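Mindura to Supply Reusable Cups to Kalline Community Centers

30 July 2018

Mindura, a supplier of kitchen and dining goods to schools and public buildings, has signed an agreement to provide reusable plastic cups to all 15 community centers run by Kalline. The cups will replace the disposable ones now used at water stations, lunch clubs and after-school programs.

Deliveries start next month and are due to finish in November. Each center will receive 300 cups, along with stacking trays and lidded storage bins. Centers that need more can order them at the same price for the length of the agreement.

"Kalline staff told us they were tired of running out of paper cups halfway through an event, and of hauling bags of them to the dumpster afterward," said Clive Haworth, sales manager at Mindura. "They wanted a cup that a child can hold and that goes through a regular dishwasher. We already had one in the catalog." 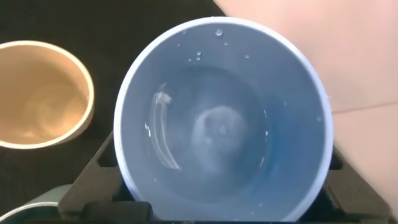
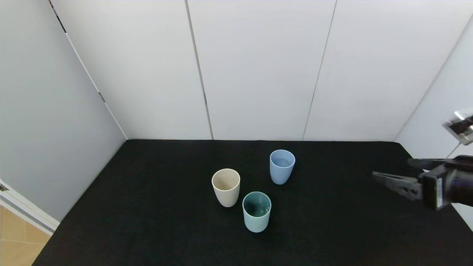

Plastic cups in soft colors, including light blue.

The cups belong to Mindura's Skesura line, which also includes plates, bowls and serving pitchers. Centers may choose one color or order a mix. Several plan to give each program its own color so that cups go back to the right cupboard at the end of the day.

Under the agreement, Mindura will replace cracked or badly scratched cups at no charge for the first year. Replacement requests will be answered within 48 hours. Worn cups can be handed to the delivery driver – there is no need to pack or label them.

Kalline will also put in new dishwashers at 8 of its centers, where dishes are still washed by hand. That work is paid for separately and will be done before those centers get their cups.

Center managers will receive a delivery schedule and an order form by mail. Groups that rent rooms in the evening may use the cups but are asked to rinse them and leave them in the trays by the sink.

About Mindura

Mindura supplies tableware, storage and kitchen equipment to schools, community centers and care homes. Orders are handled by its sales office and shipped from its own warehouse.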